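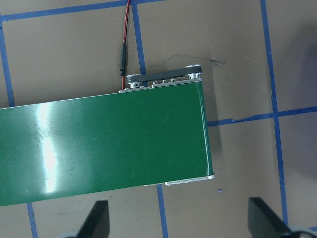
4.2 Working rules for the shared cell

We had written our first set of rules before anyone had spent a full afternoon at the table, and it showed. There were pages on emergency stops and payload limits, all of them sensible, and almost no guidance on the small decisions that fill a working day: where an object may be put down, who may move the conveyor, what to do when a strip of tape starts to wrinkle. The present section describes the rules as they stood by October, after Ashley Wragg and Ulises Llanos had rewritten them together, and we have tried to keep their plain wording wherever we could.

The first rule concerns the grid. Every placement is named by the cell it falls in, and the tape is treated as part of the measuring equipment, with all the care that implies. A fingertip that lands on tape counts as a miss, even when the object ends up perfectly well placed. We know this sounds strict (and we heard a good deal about it from our own students), but it spared us many long discussions over what "nearly in the cell" ought to mean. Tape that has lifted or creased is replaced at the end of the session and never in the middle of one, so that all trials in a session share the same lines, good or bad.
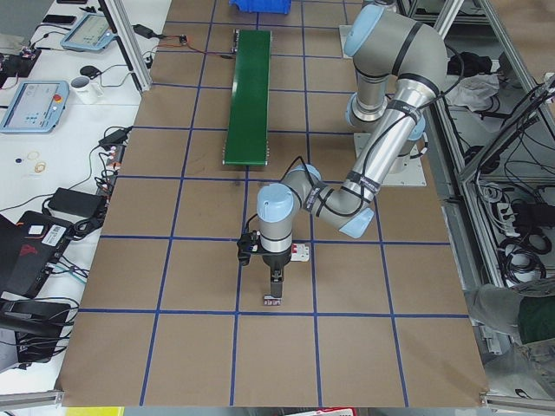
Figure 3. The arm at work over the taped grid, with the green conveyor behind it and the teach pendants on the desk at left.

The second rule covers people. As Figure 3 shows, the desk stands right alongside the work surface, and in a room of this kind somebody will always want to lean in and look. We did not think it wise to write a rule that would be broken by lunchtime. Instead, the operator names out loud who is near the table before each motion program is started, and waits for an answer from each of them. A pendant with its stop button within reach stays on the desk for as long as the arm is powered, and no one may stack papers, cups or tools on top of it. Anyone present may call a stop, for any reason or for none, and is not asked to explain it until the arm is still.

The third rule, and the one we would most warmly recommend to other groups, is about the conveyor. A light unit like this one can be nudged a finger's width without anybody noticing, and a whole batch of trials can then be quietly spoiled. Following the approach of our partners at Hendov, we check the conveyor's position against the tape at the start of a session and again after every 24 trials. The belt itself is inspected for scuffs and scratches at the same time. Wear is written down and left alone unless it touches the pick area, in which case the belt is changed and the change is noted beside the trial number.

Over the whole study we logged 801 trials under these rules. Roughly 300 of them came from the early weeks, when the Rowbotham checklist was still in use alongside ours, and we report those separately in Section 5 so that readers can judge the two for themselves. We make no claim that the rules caused the drop in discarded trials. The operators were also getting better at their work, and the gripper settings changed once during the same period.

There are things the rules do not handle well. Cable routing is left to the operator's judgment, and the two of us who ran most of the sessions never quite agreed on it — Llanos preferred more slack at the wrist, Wragg a good deal less. The Trelley guidance we started from was written for fenced cells and has little to offer on this point. For now the rule says only that cables are to be looked over by hand, with the arm powered down, before the first trial of a session.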